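# Prulell Kitchen Pack, a long-ish look

2024-12-01, by Barry Goodall

I've been using the Prulell kitchen pack since October, mostly in the evenings when I should've been doing something else, and a few people have asked whether it's worth the money. Short version: yes, if you're training or testing pick-up tasks and you don't fancy building every mug and kettle yourself. The longer version has a few grumbles in it.

Prulell comes from Prustum, the same people who did the Grerirach workshop set, and it's a simulated kitchen worktop with a gripper and a big cupboard's worth of objects to put on it. You get 181 objects in the full version and 100 ready-made layouts, and you can shuffle things about yourself if you don't like theirs (I nearly always do). It runs happily on my rather tired desktop – fans going like mad, but it runs.

## What the objects are like

I expected the usual grey boxes with a label slapped on, and I was pleasantly wrong! The kettles are my favourites. There's a shiny red one and a blue-and-white porcelain one with flowers on it, and they make very different demands on a gripper, so having both on the counter at once is a proper little test. The wicker bowl is lovely too, you can see every coil of it.

Soda cans are where I start with anything new. They're a friendly shape, they stand up by themselves, and if your settings can't manage a can you may as well go back to bed. I had the gripper holding one low down, near the base, with plenty of clutter left out on the worktop:

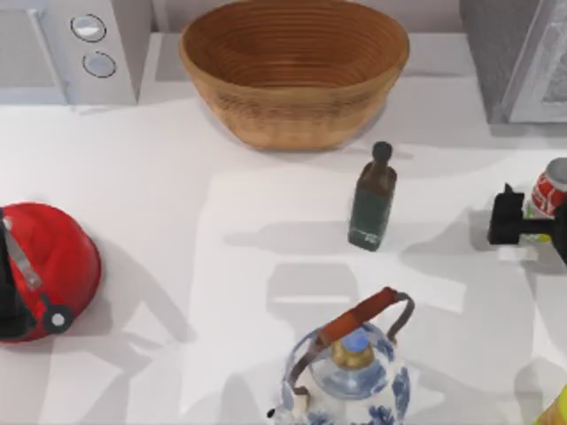

## Light and shadow

Shadows are the bit I'd pay for again. They stretch right across the white worktop and overlap each other, with hard-edged bright patches in between, and that sort of thing upset my old vision model no end. There are 13 lighting set-ups to pick from. I'd have liked a slider as well, but you can edit the values by hand in the settings file if you're patient.

## Grumbles

- Loading a layout for the first time takes ages. After that it's quick.
- The search box only knows the official object names, so typing "teapot" got me nothing and "kettle" got me everything.
- Swapping the gripper for your own means reading the Hennessy add-on guide, and that guide is hard going. I got there on my third evening, with a lot of tea.
- No undo when you delete an object from a layout. Save often!

## Which version to get

There are 2 licences, home and studio. Home has all the objects and layouts but only lets you run one worktop at a time, and that's been plenty for me. Studio lets you run several side by side and includes the Hennessy add-on, which home users buy separately. If you already own the Grerirach set, log in before you order, as the discount doesn't show up otherwise (I found this out afterwards and had to email them – they did sort it).

I'm going to try the porcelain kettle by its handle next, and I'll add my settings to this page once they're fit to be seen.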